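Tunside home tasks project: progress report and equipment plan
2021-04-19

Hi all,

You asked for a shorter report this time, with more on the money and less on the software, so that's what I've tried to write. The quick version is that recording is going well, the hand-held grippers are earning their keep, and I'd like to change how we spend the rest of the equipment line before the September renewal. Details below, and the spreadsheet is in the shared folder if you want to check my arithmetic (please do!).

Where we are

We've got 606 usable recordings from the home visits so far. Another 182 are sitting in the review queue, mostly because I've been slow getting through them. I'd hoped to have that queue cleared before writing to you and I didn't manage it. It'll be done before the next report.

The bedroom work has moved up the list. When we wrote the original proposal we had kitchens down as the main event, and bedrooms were a line near the bottom that I'll admit I put in to round things out. Then we started visiting real homes and it was clear that folding, stacking and putting away is where people would love some help. It's also where our old equipment plan looks weakest, so it's worth spending a minute on.

Soft things are hard on fingers. A mug has one shape and it keeps it. A quilt doesn't, and you end up pinching a thick fold at one end of the bed and a thin garment at the other, with the same pair of pads. The textured blue pads on the current set are the best we've tried for this. I'd budgeted for them as a one-time purchase, which was silly of me, and they need to be a supply item like tape or batteries.

The other thing I got wrong was reach. Kids' rooms in particular are tight: a bed against the wall, a wardrobe right next to it, shelves at the back, a rail overhead with clothes on it. I'd been pricing a wheeled base from Pintér that looks great on paper and I now think it would spend half its life stuck in doorways. Every visit like the one below has pushed me further toward keeping things small and hand-held for this stage.
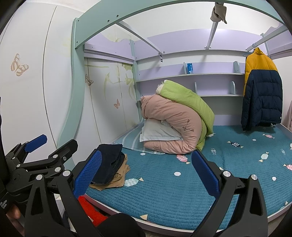

What I'd like to buy

First, 2 more pairs of hand-held grippers, same model as we have now. I know it's tempting to try something newer, and Zovix did send over a nice quote for their next version, but mixing models in the middle of a collection gives us recordings that don't match up. I'd sooner have more of the same and look at Zovix again after September.

Second, spare pads and joint pins. I've put $2,000 against this for the rest of the grant year. That sounds like a lot for little bits of rubber and metal, but a pair that's out of action costs us a whole visit, and rescheduling with families is a pain for everyone.

Third, proper carrying cases. We're using padded bags at the moment and I wince every time one goes in the back of the van. I don't have a final price yet. Pernunance has offered to add us to their next bulk order, and if that works out it'll come out of the travel line, where we're underspent anyway.

What I'd like to put off

The wheeled base, as I said. It was the biggest single item in the original budget and I'm asking to hold that money over, not to spend it on something else. We'll want a base eventually! I'd just like to choose it with floor measurements from the homes in hand, and we only started taking those partway through. Doorway width, the gap between bed and wardrobe, how high the mattress sits, whether there's anything overhead to bump into. The visit form has a section for it now.

I'd also hold off on the second workstation. The one we have runs overnight and is keeping up fine. If the new grippers arrive early and the recordings start to pile up, I'll come back to you about it.

Things that could go wrong

Delivery times are the big one. The last order took longer than quoted and I've no reason to think the next will be quicker, so I'd like to place it as soon as you're happy with the plan. Storage is another. The Tunside office has one lockable cabinet and it's full, and four hands' worth of extra gear has to go somewhere. I've asked the building about the closet next to the elevator and haven't heard back.

And there's my review queue, which only gets longer with more grippers out in homes. I've set aside two mornings a week for it, and if that isn't enough I'd like to talk about some paid hours for checking.

What I need from you

A yes or no on the grippers and spares, and a yes or no on carrying the base money over. An email is fine for both. If the carry-over needs a form, send it my way and I'll get it filled in the same day. I'm happy to jump on a call about any of this, and you're very welcome to come along on a home visit if you'd like to see how the grippers get used.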